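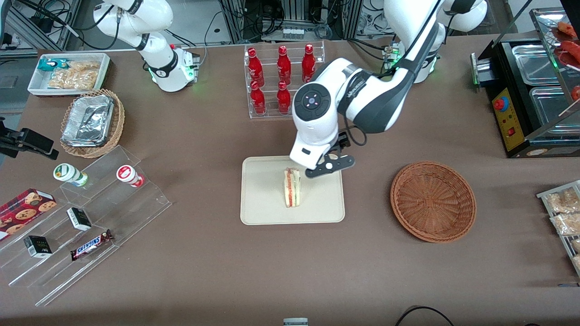
Forough Bagheri's objection to the Hegarty method was that it spends its whole budget on corrections and leaves very little for clean demonstrations, so a policy trained on it should be good at recovering and poor at everything else. I expected the same. After a month of use on our food-handling bench I think she is half right.

Hegarty is a data recipe plus a small training package for two-arm manipulation. The operator lets a partly trained policy run, takes over when it drifts, and hands control back once the arm is on course. Only the takeover segments are kept at full weight. The rest is kept at a fixed lower weight, which the manual calls the carry term and explains badly.

We trained on 1,032 episodes covering pick and place with wrapped snacks, bottles and a sandwich wedge set on a serving board. The comparison policy used the same number of episodes, all recorded by plain teleoperation. Each policy then got 80 trials with the items rearranged by Idun Sundqvist, who had no part in the training.

Results by item type:

Rigid items. No difference worth reporting. Small cartons and bottles lying on their sides were handled well by both policies.

Soft items. Hegarty was clearly better. The baseline tended to close on a sandwich at a fixed width and deform the bread. The corrected policy slowed before contact and reopened if the first grip was off center.

Clear packaging. Both were poor. Corrections did not help, as the operator had the same trouble judging depth through the camera feed.

Bagheri's point shows up in the approach phase. Hegarty policies wander on long reaches, and with both arms active one will sometimes stop and wait for no visible reason. Raising the carry term reduced this — at some cost to the soft-item gains.

Setup took 2 afternoons. The takeover switch is responsive, but the segment labels are written in local time and the replay tool expects UTC, so check this before a long session. Logging is adequate. The plotting script failed on our machine and we wrote our own.

I would use it for soft food and keep ordinary teleoperation for cartons. Farhad Ghasemi is rerunning the baseline with 10 percent of its episodes replaced by corrections, and I will add those numbers when he has them.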